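Removing old wallpaper paste before painting
Asked in Walls and Ceilings

Posted by kemport_reno

We stripped the paper in our upstairs hall and there is still paste on the plaster. It feels slick when I run a wet hand over it. I have washed it 2 times with warm water and dish soap. The house is from the forties and the hall is 67 square feet of floor, so it is a small job and I would like to get it over with. Can I prime over what is left, or does it all have to come off? Latex paint is going on top. The bathroom is next, and the paper in there has dark bands running across white. 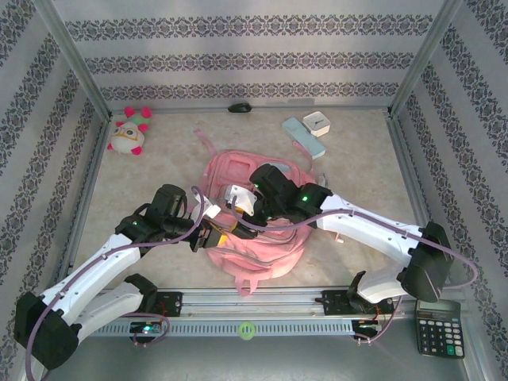 Replies

Posted by Colaver

Get it off. Latex over paste will crackle, sometimes months later. I did a dining room in March and had to sand one whole wall back.

Mix a gallon of hot water with a cup of white vinegar. Wet a section, wait ten minutes, and scrape with a wide plastic knife. Rinse with clean water and change the water often. Let the wall dry overnight, then rub it with your hand. If it is still slick or gummy when damp, go over it again.

After that use an oil-based or shellac primer. Water-based primer can wake up any paste you missed. Open a window and wear a mask for the shellac.

Posted by grajales535

just prime it. I used two coats of whatever the store had and mine is fine

Posted by Pendelar

I agree with the vinegar reply for the hall. For the bathroom, score the paper lightly before you soak it, and check a corner first to see if the top layer peels dry. Vinyl paper usually does, and then the backing soaks off quickly. Patterned paper with dark ink can bleed through paint if scraps of it stay on the wall, so spot prime any stain with shellac.

Cover the floor with plastic and put old towels over that. Turn off the power to the outlets before you wet the walls.

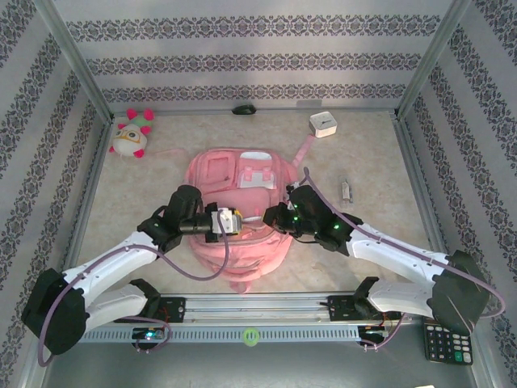
White wallpaper with dark gray ornamental bands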